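Speaker notes: "What to Do in Dirkden When You Have Already Done the Bridge"
21 Jul 2024

OPENING
Wait for the people at the back to sit. They won't. Start anyway.

Say who I am, and that I wrote the Dirkden chapter of the Limside guide, so complaints about the bus times can be handed to me in person. The bus times were right when I typed them.

Ask who has been. Hands. Ask who went anywhere besides the bridge. Fewer hands. Good, carry on.

THE BRIDGE (keep short)
It is a nice bridge. It has 57 steps on the town side and a gift kiosk on the other, and the kiosk sells pictures of the steps. Most day visitors give Dirkden two hours and spend one of them here. Go before breakfast or go at dusk. Do not go at noon in a coach party of 200 and then write to me about crowds.

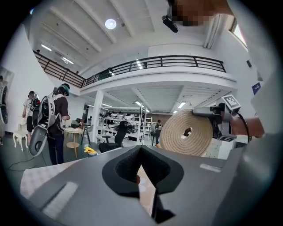 THE OLD TOWN
Start at the grain market, walk uphill, turn left at the chapel with the crooked bell. The map from the tourist office tells you to turn right. Right is the parking lot.

Places to mention:
Luo Street, for noodles and for the best secondhand bookstore in the valley. Closed whenever the owner feels like it.
The salt museum. I know. It's better than it sounds, and the cellar is cool in summer.
The river steps, good for sitting. Bring something to sit on.

Story about Yanling Qiu and the museum audio guide, which played in Portuguese for the whole visit. She says it was the clearest explanation of salt she has ever heard. Pause for laugh. If no laugh, go straight to lodging.

WHERE TO STAY
Three choices: the big hotel by the station, the guesthouses above the market, and the lake. The big hotel has a lobby fountain and charges you for it. The guesthouses have stairs -- real ones, narrow, with a turn halfway -- so pack accordingly.
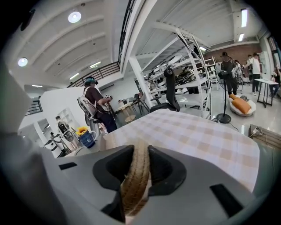
The lake is the one I'd pick. It's half an hour out on the number 2 bus, there's a swimming dock, and after nine at night the only thing open is the vending machine. Families like it. Teenagers do not, and will tell you so at the dock.

DAY TRIP: PRUNDICO
Village of 500 people, most of whom seem to run a café. Take the ridge path out and the train back. Shaohua Yin walked it both ways once and would like it known that the return is uphill too.

October is the month for it. The chestnut stalls open, the light is good, and the ridge path turns to mud only in the places where you have to step. 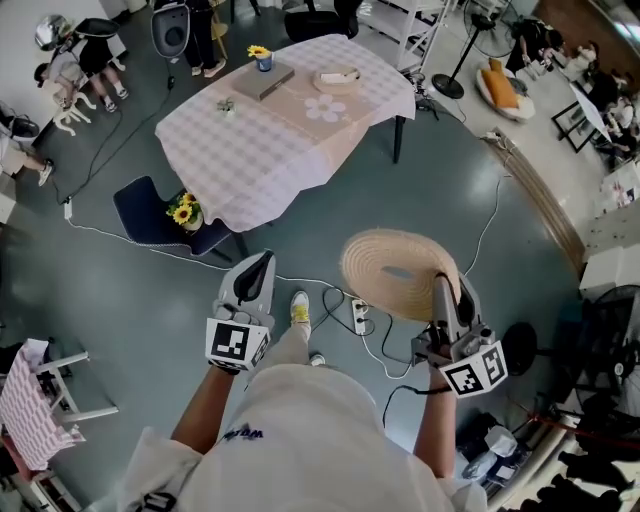 Round straw mat, held up off the floor.

QUESTIONS
Likely ones:
Is it safe to drink from the fountains? The one in the square, yes. The hotel one, please don't.
Can you do it all in a weekend? You can. You'll need another weekend afterward.
Is the bridge worth it? See above, and be polite this time.

Leave the handouts by the door. Take the clicker back to the front desk before leaving.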